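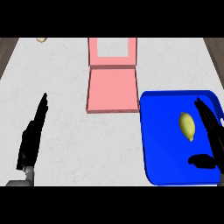
Kristof Verstraete considers that most people who set out to build a two-armed robot at home begin at the wrong end. They order motors, he maintains, and have spent the whole budget before they have settled what the arms are to pick up. His own advice, given to every new member of the Hererdale shared workshop, is to spend the first month in simulation and to leave the screwdrivers in the drawer.

The Hererdale project has followed that advice closely. Work began in April with a simulated table, two arms with black grippers, and a short list of things for them to handle, among them a lemon, a blue tray and a pink box with a hinged lid. The physical arms, which members have named Jullent, are being assembled on a bench at the rear of the workshop. The left arm is complete to the wrist. The right arm still lacks its final joint.

The lemon was chosen with some care. A cube gives a two-fingered gripper a pair of flat, parallel faces and forgives a poor approach. A lemon offers a good hold across its narrow middle and a much worse one toward the ends, and the program must decide how to turn the wrist before the fingers close. Early versions came down at a fixed angle and pushed the fruit along the tray. The present version estimates the long axis first and then approaches across it.

Yaw Akolgo wrote most of that routine. In a set of 300 simulated attempts, he recorded 86 in which the lemon slipped during the lift. Nearly all of these were traced to a single setting for friction, which had been copied from an earlier exercise with wooden blocks. Once the value was corrected, the slips became rare enough that attention moved to the lid.

The lid remains the harder problem. A hinge permits motion along one arc only, and an arm that strays from the arc will drag the entire box across the table. Mr. Akolgo's solution is to let one arm steady the base while the other guides the lid. The two motions must be timed together, and the workshop's shared computer does not always keep pace. Members have discussed replacing it. The cost has so far decided the matter.

Materials for the physical build have been kept modest. The joint housings are printed on the workshop's own machines, and the motor controllers are Bretix boards bought secondhand. Each arm carries 13 printed parts, of which 5 have been redesigned following cracks near the bolt holes. Drawings for the revised parts are kept in the blue binder beside the printers, and members who intend to copy them should check that they have the second version of the shoulder bracket.

Mr. Verstraete expects differences between the simulated arms and the real ones. Printed joints flex, cables pull, and a real lemon has a skin that no friction setting describes very well. He proposes to run the lemon routine on a single arm at one quarter speed before the second is connected, with the emergency switch held by a member who has no other duty.

The workshop's robotics group meets in the Hsieh Room, on the upper floor. New members are asked to complete the bench safety session before using the mill or the soldering stations. No experience with programming is required for those who wish to help with assembly.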